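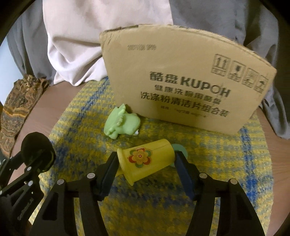 A yellow cup with a flower on its side, among the toys at the Arport Community Hall.

Toy swap at Arport hall fills up before Christmas

23/12/2021

If you have walked past the community hall on Denatine Street this week and wondered why the lights were on so late, the answer is toys. Boxes of them, bags of them, and one doll's house that had to come in through the side door with its roof off.

The Arport Toy Swap has been going since April, when Hayley Furnival put a card up in the window of the Matum bakery asking if anyone had a wooden train set they were finished with. She got three train sets by the end of the week, plus a rocking horse and a good many jigsaws, and it seemed a shame to turn any of it away. The swap now opens two evenings a week, and the last session before the holiday was easily the busiest so far, with around 60 families coming through the doors between four o'clock and closing time.

The way it works is simple enough. You bring in what your children have outgrown, you have a look around the tables, and you take home what you think they will like. You don't have to bring something to take something, and Hayley would like that to be better known than it is, as she has seen people hover on the steps with empty hands and go home again. "Please just come in," she said. "We have far more than we can find room for, and I would much sooner see it in somebody's living room than in my garage."

Her garage has been doing a lot of the work this fall. By Thanksgiving it held 20 cartons, stacked along the wall where the car used to go, and the sorting has mostly been done there in coats and gloves. Soft toys go one way, puzzles another (every piece gets checked, and there is a jar for the strays), and then there are the kitchen things, which are always the first to disappear. Plastic cups, little plates, pots, pretend fruit — put them out at four and they are gone by half past. The yellow cup with the flower on it came in with a box of odds and ends of that kind, a good cheerful thing for a tea party.

Colin Sowerby, who lives two doors down and says he was only asked to carry a table, has ended up mending whatever comes in with a wheel off or a lid that won't close. He has a corner of the hall to himself now and a biscuit tin full of screws, and children bring him things from home as well. On the last evening he put a new axle on a fire truck while its owner, aged five, stood at his elbow and told him how to do it. He also asks that people tape the battery covers shut before they drop things off, and take the batteries out if they can.

A few words about money, as several readers have written in to ask. The swap is free and will stay free. There is a bucket by the door for the heating, and between that and the cake table it raised $800 over the season, which paid for the hall through to the end of the year with a little left over. Jamie Ackroyd baked most of the cakes and would like her blue serving plate back, if anybody picked it up by mistake.

Whatever was left on the tables at closing time was packed up again that same night. Some of the larger pieces are going to the playroom at the Sugiyama clinic, where the staff had asked for things with no small parts, and the games are going to the after-school club. Everything else goes back to the garage until the new year.

The swap will be closed over the holiday and starts up again in the second week of January, same evenings and same side entrance. Bath toys and dress-up clothes are running low, and so are puzzles for children over eight. Baby rattles they have plenty of for now, thank you. Clean cardboard boxes are always welcome, the bigger and stronger the better, and so is anyone with a van and an hour to spare on a Saturday morning. You can leave a note for Hayley at the Matum bakery or push one through the letter slot at the hall, and she will get back to you — though perhaps not until after the holiday, as she has promised her own family that the kitchen table will be clear by Christmas Eve.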